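Help Exchange
Home - Topics - Workplace - Ask - Sign in
2 min read

Sorting staff after automation: what becomes of the role?

Curnitz_Ops
Our site in Sturonton employs 28 sorters and will introduce robot picking in April. Management states that no positions will be lost. What duties should staff expect?

Elden Works Council
At our site, nine sorters moved to exception handling and received 15 hours of paid training. We advise obtaining the new job descriptions in writing - before the first cell is started.

zeleke_line2
Lighter work but more watching. Ask for rotation.

Dock Clerk
Mixed items remain the main source of calls for assistance, and staff should be trained on them first.

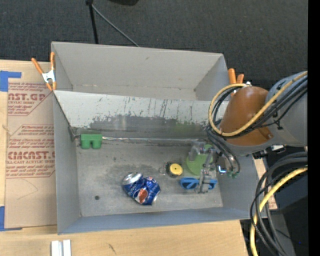 Mixed items in the bin, including a crushed can and blue sunglasses.

Comments
Rotation should be in the agreement as well.
Is the training paid at night rates?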